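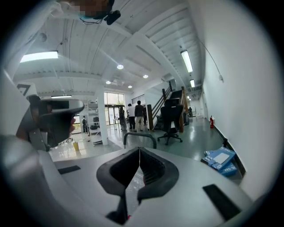 Brenderdale Rainfall Readings, release 2
Last changed May 15, 2019

Contents
Daily rainfall totals from 33 hand-read gauges in the Brenderdale valley and the parishes west of Stolcombe. One row per gauge per day. Missing days are left blank – a zero always means a dry day.

Files
readings.csv holds the totals. gauges.csv holds the position, height above sea level and opening year of each gauge. notes.txt holds remarks copied from the paper sheets, with the original spelling kept.

Columns in readings.csv
gauge_id: four characters, matches gauges.csv
day: year, month, day
mm: rainfall in millimetres, one decimal place
flag: blank, E (estimated) or A (total built up over several days)

Readings are taken at 09:00 GMT and credited to the day before. Release 1 credited them to the day of reading, so the two releases should not be joined on the day column.

Known problems
The Gellden gauge was moved in September and its totals before and after the move are not comparable. Gauge 1201 at Mateos Farm under-reads in snow. A-flagged rows must be left out of any count of wet days.

Loading
The files are UTF-8 with a header row. The import script reads 1000 rows at a time; lower this on machines with little memory.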